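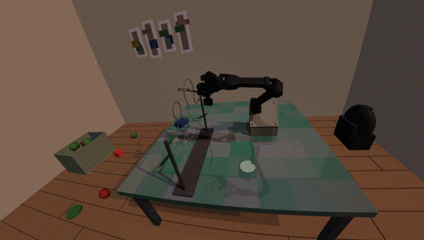
Hubert Rüegg wrote to me that I am wrong about the night bus from Drillton, and that a person who wants to learn English should sit in the front, near the driver, where people talk. I have thought about his letter for some days. When I came here I sat always in the back with my notebook. The ride to Barkel takes 70 minutes, and I wrote down each word I did not know from the signs and the shop windows. My first page has 15 words. "Kerb" was one, and "servo" another, which my dictionary did not have.

In September I moved to the front seat, more because of the heater than the grammar. The driver asked me how I was going. I answered, "By bus." He laughed so kindly that I laughed too, and I understood it only at home.

So perhaps Hubert is right - but I keep the notebook. It has 228 words now. The newest is "arvo", and I am still too shy to say it at work.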